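# Chapter 4: Where Does the Dirt Go?

I grew up thinking soap was a kind of magic. My grandmother kept one green bar for shirts, dishes and grandchildren, and it worked on all of us, so I never asked how. Then I took a chemistry course at 19, mostly to please my father, and found out that a soap molecule has two ends that want completely different things. One end loves water. The other can't stand it and would much sooner bury itself in grease!

Keep hold of that picture, as we'll need it for the whole chapter (and again in Chapter 7, when we get to cell membranes).
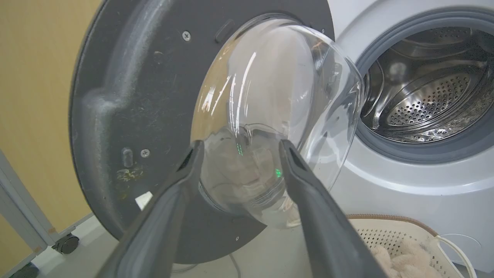 **Figure 4.1** The open door of a front-loading washing machine.

Now, a drop of oil on a sleeve is quite happy where it is. Add soap and the grease-loving ends crowd into it, leaving the water-loving ends poking outwards, and the whole lot can be carried off as a tiny ball called a *micelle*. My old colleague Fasil Kumsa used to act this out with 10 students and a beanbag, and I still can't teach it any other way.

We'll start with surface tension, then move on to hard water and why it leaves scum round the bath. Have a bowl, some pepper and a little washing-up liquid ready for Activity 4A.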